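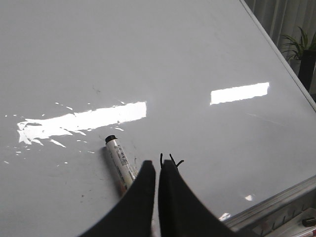
Brurkstead College | Department of Continuing Education

Evening Course Registration Opens in November

Registration for the spring evening program will open in November, the Department of Continuing Education has confirmed. The program will offer 678 places across the Geten and Barreto buildings, including 290 in language and bookkeeping courses, where waiting lists were longest last year.

Two courses are new this spring. Introduction to Payroll will meet in the Barreto Building, and Spanish for Health Care Workers will be taught at the Jelberg Annex. Both run for the full term and carry a certificate of completion.

Classes will begin at 6:30 p.m., half an hour later than in the past. The change follows requests from students who travel to campus directly from work. The parking area behind the Geten Building will be open to evening students without a permit from 5:45 p.m.

Returning students may register online with their existing student number. New students should bring proof of address to the department office, which will stay open until 7 p.m. during the registration period. Fees may be paid in full or in 3 installments. Students who withdraw before the second class meeting will receive a refund, less the registration charge.

Printed course lists are available at the department office and at the main library desk.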